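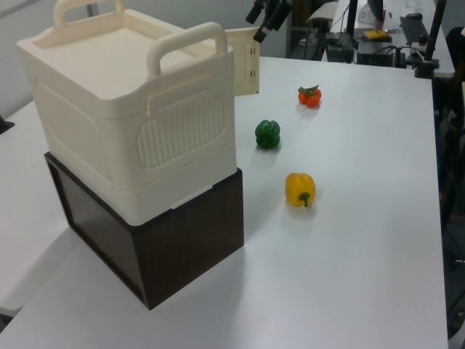

We got to the Ullell storage fair in Toledo a little after ten in the morning, when the aisles were still quiet. The hall had 54 stands, mostly kitchen goods and pantry fittings. Grevbridge had the corner by the entrance and was showing storage boxes on white tables, with peppers and tomatoes set out beside them.

I liked the cream plastic box best. It has arched handles and a lid with a recess like a shallow tray. They had it stacked on a dark brown wooden one, and the two colors looked good together. Esperanza Cantero at the stand gave us a price list and said orders take about 20 days.

Parking was $2 an hour. Coffee was at the back of the hall, next to the Tuvorix shelving.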